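[Tidylist] Re: drawer liners, was: the desk tower that ate my stamps

From: Rukhsana Virk
To: Tidylist members
June 2024

Hi all, and hi Harriet especially!

I've been meaning to answer this since it came through and then I kept getting up from the computer to go and fiddle with another drawer, so please forgive the length. Quoting Harriet's whole message because I want to pick up nearly every bit of it.

> From: Harriet Dunleavy
> Subject: the desk tower that ate my stamps
>
> Dear list,
>
> I finally bought one of those little plastic drawer towers that
> Lwazi was raving about in May. I have it on the end of the sewing
> table and I am already cross with it. Everything slides. I open the
> drawer, the stamps shoot to the back. I close it, they come forward
> and bring the rubber bands with them. The bottoms are slick as ice.
>
> I tried a piece of paper towel (bunched up at once), then a square
> of that bumpy rubber shelf stuff, which was so thick the drawer
> rubbed on the one above it. Felt looked lovely and collected every
> thread in the house.
>
> So what do you all line yours with? And do you divide them, or does
> everyone just live with the soup? I would like to put in: stamps,
> bobbins, the good scissors, spare keys, and the batteries, which are
> at present in a teacup.
>
> Also, is it mad to take the drawers out to work on them, or do they
> never go back in right?
>
> Harriet

Harriet, the teacup made me laugh out loud, mine were in a gravy boat.

First, no, it isn't mad to take the drawers out. Do it! Pull straight toward you until you feel it catch, then lift the front a little and it should come free. Mine are the Hestness ones and they go back in with a bit of a wiggle. I've heard the Ganditz towers have a stop on each side that you have to press in first, so if yours is a Ganditz have a feel along the edges before you yank. Talha yanked his. He can tell you about that himself.

Wash them before you line them. I mean it, even if they're brand new. There's something on new plastic that makes sticky things let go after a week or two, and a drop of dish soap and warm water gets rid of it. Dry them really well, corners too, and leave them out on a towel overnight if you can stand to wait. I couldn't stand to wait the first time and I ended up doing that drawer twice.

Now, liners! I've tried so many. My opinions, in no order at all:

Paper towel: agreed, hopeless.

Wrapping paper: very pretty for a month. Then the corners go soft and you get that furry edge. If you have a nice heavy paper left over it's fine for a drawer you hardly open.

Cork: I adore cork, and it holds bobbins like a dream, but you do lose height. In a shallow drawer it's too much. I keep it for the bottom drawer, where I have more room to spare.

Felt: Nighat swears by it for jewelry, and I think she's right about jewelry. For a sewing table, never again.

Thin peel-and-stick vinyl: this is my winner. It adds next to no height, it wipes clean, and it has just enough drag to it that a pair of scissors stays where you put it. I bought a roll from the clearance bin at Rana, the hardware place out on the Prorkthorpe road, and I have been putting it on everything that holds still. One roll came to 400 inches, which sounded ridiculous in the store and has since gone very fast indeed.

A trick Nighat taught me, and it has changed my whole outlook on contact paper: don't cut to the exact size. Cut a hair small on every side. If the liner touches the walls it will ride up them, and you'll spend the rest of your life pressing it down with a thumbnail. Make a template out of a cereal box first, drop that in, trim until it lies flat with no fuss, then trace around it on the back of the vinyl. Peel only one short edge, stick that down against the back wall, and pull the backing away slowly with one hand while you smooth with the other. An old library card is perfect for smoothing. If you get a bubble, prick it with a pin and press. I know, I know, you have pins.

Dividing them up, then. I was a soup person for years, Harriet, so no judgment from me. What cured me was looking for a key with a taxi outside. I now think in lanes, running front to back, because a lane lets you see the whole lot the moment you pull the drawer out a little way. If you divide side to side, the stuff in the back compartment only gets seen if you pull the drawer right out, and you'll stop bothering. You'll want a lane wide enough to get your fingers into, mind! I made mine too narrow at the start and had to tip the drawer to get at the stamps.

For the stamps and keys I'd put them in the same drawer, with batteries on their own in another one. Please don't let the keys and batteries share. The fire leaflet we all got through the door is very firm on that, and I've taken it to heart.

As for what color of tower to get, for anybody still deciding (Lwazi, I know you want a second one), I want to put in a word for the smoky gray plastic. I had the clear kind before and every jumble in it showed from across the room, and the solid white kind hides things so thoroughly that I forgot I owned a hole punch. The gray is halfway between. And it is so good with a wood-look bottom! You get that light brown grain with the two dark seams running back to front, and the tinted sides make the whole thing look like a far more grown-up piece of furniture than it is. I love the white loop handles against it too, you can hook a finger through and pull without looking up from what you're doing.
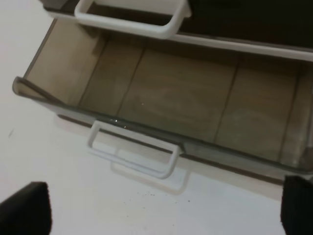

Lanes are where I'd like everyone's thoughts, as I still go back and forth on how many a small drawer can take. I've come down on 3, and I'd happily argue it with anyone. More than that and they're slots, good for pens and nothing else. The nice thing about a floor with two seams in it is that the lanes are there to look at before you've put a divider in, so you can lay your things out along them for a week and see how you get on. If you keep dropping the scissors in with the stamps, then you know the scissors lane is on the wrong side for your hand. When you're happy, cut strips of stiff card to the height of the drawer wall, less a whisker, and stand them along the lines with a dab of removable putty at each end. I wouldn't glue them. I've moved mine so many times!

And try it with the drawer empty first, Harriet. I know that means tipping everything out on the bed, but it's such a lovely ten minutes, having a clean bare drawer and deciding what gets to go in it. I found two theater tickets from years ago, a key to a house I no longer live in, and a very nice button.

Talha asked me off-list whether it's worth lining the top of the tower as well. Yes, if you put a lamp or a plant on it, otherwise I wouldn't. A cork coaster under the plant does the same job.

One thing I don't have an answer for is the scissors. My good ones are too long to lie straight in a lane, so they go in at a slant and spoil the whole arrangement. Has anyone hung theirs on the side of the tower? I've been looking at those little stick-on hooks, but I'm nervous about the weight, and about the points being at knee height when my sister's children visit. If Lwazi or anybody else has done it, please do tell me which way up.

Harriet, I have a good long piece of the vinyl left and would love to mail it to you. Send me your address off-list, along with the inside measurements of one drawer, and I'll cut you a template to go with it. Do measure at the bottom as well as the top, the sides on mine taper a little.

Back to the gravy boat,

Rukhsana

_______________________________________________
Tidylist mailing list
Message 2788
To stop getting these messages, reply with "leave" in the subject line.
Please trim long quotes where you can.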